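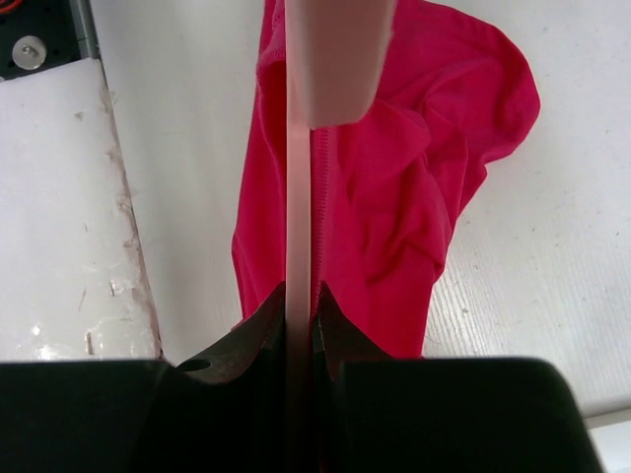

The Clellcombe cell is a robotic workstation for handling garments, built at Nadivby and used to pick, spread and fold single items of clothing on a flat table. It consists of one arm, a two-jaw gripper, a small camera mounted close to the jaws, and a controller kept in a cabinet under the work surface. The jaws are thick black blocks whose inner tips rise to angled points, and a crumpled pink-red cloth on a white surface, with its stitched seam in view, is typical of the material placed before them during setup.

History

The cell was designed by Gwenllian Prydderch and first run in April with a gripper supplied by Benjelloun. The original tips were straight and tended to push thin cotton along the table instead of lifting it. They were replaced with the angled pattern. The current maintenance schedule was issued on 20 Aug 2018 and was written by Rhodri Watkins, who had charge of the cell during its first year of service.

Setup

The arm is bolted down before any cable is connected. The gripper is then fitted and the jaws are driven to the closed position at low speed, so that the meeting point of the tips can be checked by eye. A gap on one side is corrected by loosening the jaw on that side and moving it inward.

The camera is adjusted last. Its view must take in both tips and the part of the table directly ahead of them. Once the camera has been locked in place, the operator performs 80 trial grasps on a loose garment. Fabrics with a raised seam are preferred, as a seam is harder to hold evenly than plain cloth.

Maintenance

The tips are wiped with a dry cloth at the end of each shift to remove lint. After every 500 cycles the jaws are opened fully and the mounting screws are tested for tightness. Cables near the wrist are examined at the same time for wear where they bend. Tips are changed as a pair, even when only one is damaged.

The work surface is cleaned but not polished, as a slick table allows fabric to slide ahead of the jaws.

Repair

The most common fault is uneven closing, usually traced to a bent tip or packed lint behind a jaw. Replacement tips are listed by Fillis under part number 767. After a tip change the closed position must be set again in the controller and the trial grasps repeated.

See also

Gripper calibration
Fabric handling
Nadivby workshops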